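Zwischenbericht Vadano, zweites Quartal
Freitag, 27. Juli 2018

Liebe Frau Ghiță,

Sie hatten beim letzten Mal geschrieben, der Bericht dürfe ruhig weniger nach Antrag klingen, und ich nehme Sie beim Wort. Die Tabellen mit den Ausgaben liegen wie immer bei, hier kommt der Teil, in dem ich erzähle, was wir gemacht haben und wo es hängt.

Kurz zur Erinnerung, weil seit März doch einiges passiert ist: In Vadano geht es um das Einführen von Steckern und Stiften in Öffnungen, die wir nur ungefähr kennen. Der Arm soll die letzten Millimeter über den Kontakt finden, also über die Kräfte am Handgelenk, und die Kamera nur für die grobe Anfahrt nutzen. Im Antrag stand dazu der schöne Satz vom »Lernen aus kontaktreichen Vorführungen«. In der Praxis heißt das, dass wir sehr viele Stunden lang Dinge gegen andere Dinge drücken und aufschreiben, was der Sensor dazu sagt.

Was steht

Die Aufnahmesoftware läuft! Wir haben sie Clelar getauft (fragen Sie nicht, es war spät), und sie macht seit dem Frühjahr genau das, was sie soll: Gelenkwinkel, Kräfte und Kamerabilder landen mit gemeinsamem Zeitstempel in einer Datei. Vorher hatten wir die Kräfte aus der einen Quelle und die Bilder aus der anderen und mussten beides von Hand übereinanderschieben, was mich einen guten Teil des Winters gekostet hat. Inzwischen haben wir 790 Versuche aufgenommen, davon sind 700 so sauber, dass wir mit ihnen trainieren. Bei den übrigen fehlen entweder Sensordaten oder der Versuch wurde zu früh abgebrochen. Ich habe sie nicht weggeworfen, denn für die Fehlererkennung könnten sie noch nützlich werden.

Umgestellt haben wir außerdem die Reihenfolge der Aufgaben. Ursprünglich sollten zuerst die gedruckten Prüfkörper kommen und die Alltagsteile erst im zweiten Jahr. Die Prüfkörper sind aber so gleichmäßig, dass das Modell sie nach kurzer Zeit auswendig kann, und danach lernt man aus ihnen nicht mehr viel. Also sind wir früher als geplant zu Steckdosenleisten übergegangen. Die Kanten sind gerundet, die Leisten geben nach, sie rutschen auf der Unterlage, und genau solche Störungen wollten wir ja haben. Alle Versuche daran laufen selbstverständlich ohne Netzanschluss.

Beim Halten sind wir bewusst einfach geblieben. Ein Teil der Versuche läuft mit Spannvorrichtung, ein anderer mit der Leiste in der Hand, und der zweite Teil ist der interessantere. Eine Hand gibt immer ein wenig nach, und dieses Nachgeben steckt dann mit im Kraftsignal. Wer hält, hält natürlich jedes Mal etwas anders — für die Statistik lästig, für das Lernen ziemlich gut.
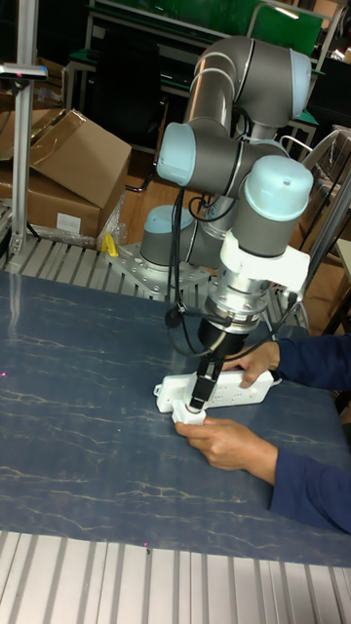

Roy Greenwood hat nach der Durchsicht des Entwurfs eingewandt, dass wir damit zwei Dinge vermischen: ob das Modell die Öffnung findet und ob der haltende Mensch ihm unbewusst entgegenkommt. Man müsse beides trennen, meinte er, sonst glaube uns die Kurve kein Gutachter, und er würde sie auch nicht glauben. Am besten solle die haltende Person gar nicht wissen, ob gerade das gelernte Verfahren läuft oder die alte Spiralsuche.

Das hat mich erst geärgert und dann überzeugt. Wir losen das Verfahren jetzt vor jedem Durchgang aus, der Rechner behält das Ergebnis für sich, und aufgelöst wird erst am Ende der Serie. Ganz blind ist das nicht, weil man einer Spiralsuche nach einer Weile ansieht, dass sie kreist. Aber wenigstens die ersten Sekunden, in denen man die Leiste zurechtrückt und den Griff wählt, sind damit neutral.

Erste Ergebnisse

Ich bin vorsichtig, weil die verblindeten Serien noch klein sind. Mit Spannvorrichtung liegt das gelernte Verfahren vorn, es braucht weniger Anläufe und drückt dabei weniger stark. Das haben wir in allen 4 Serien gesehen, die bisher fertig ausgewertet sind. Mit gehaltener Leiste ist der Abstand kleiner, als ich nach den ersten Wochen dachte, und in einer Serie ist er ganz verschwunden. Ob das an der Verblindung liegt oder daran, dass wir in dieser Serie auch die Neigung der Spitze verändert haben, kann ich Ihnen noch nicht sagen. Ich hätte beides nicht gleichzeitig ändern dürfen, das geht auf meine Kappe.

Erfreulich finde ich die Kraftbegrenzung. Im Antrag hatten wir vorgeschlagen, den Arm bei einer festen Schwelle anzuhalten. Jetzt schätzt das Modell laufend, welche Kraft es an der Stelle erwarten würde, und bricht ab, sobald die Messung deutlich davon abweicht. Das Anhalten kommt früher und fühlt sich für die Person am Tisch viel angenehmer an (ich habe selbst oft genug dort gesessen). In der Spitze stecken über 20 Arbeitstage allein für diese Regelung, und ich würde sie sofort wieder hineinstecken.

Was hängt

Die Werkzeugspitzen verschleißen schneller als gedacht. Sobald eine Spitze vorne rund wird, verschiebt sich das Signal, und wir merken es erst bei der Auswertung. Seit Juni wird vor jeder Serie gegen ein Referenzteil gemessen. Das kostet Zeit, rettet uns aber die Daten.

Dann die Kabel. Am Handgelenk ziehen sie je nach Stellung unterschiedlich stark, und der Sensor nimmt das brav mit auf. Wir rechnen den Anteil inzwischen heraus, aber die Korrektur stimmt nur in dem Bereich, in dem wir sie vermessen haben. Für Versuche weiter außen auf dem Tisch müssen wir nachlegen.

Und der Rechner fürs Training ist knapp. Ein Durchlauf blockiert ihn über Nacht, und morgens stehen wir zu zweit davor. Ich möchte deshalb einen Teil der nicht verbrauchten Reisemittel umwidmen und bitte Sie um eine kurze Rückmeldung, ob das formlos geht oder ob Sie ein Blatt dafür haben.

Wie es weitergeht

Als Nächstes wiederholen wir die Serie, die ich verpatzt habe, diesmal mit fester Neigung. Danach kommen Leisten anderer Bauart dazu, die das Modell noch nie berührt hat. Auf diesen Teil freue ich mich am meisten! Wenn es dort noch etwas findet, haben wir etwas in der Hand, das sich aufzuschreiben lohnt. Roy möchte die Auswertung vorher schriftlich festlegen, und er bekommt seinen Willen, der Plan liegt schon halb fertig auf meinem Schreibtisch.

Die Rohdaten der ausgewerteten Serien stelle ich Ihnen auf Wunsch gern zusammen, sie sind allerdings zu groß für eine Mail.

Herzliche Grüße aus dem Labor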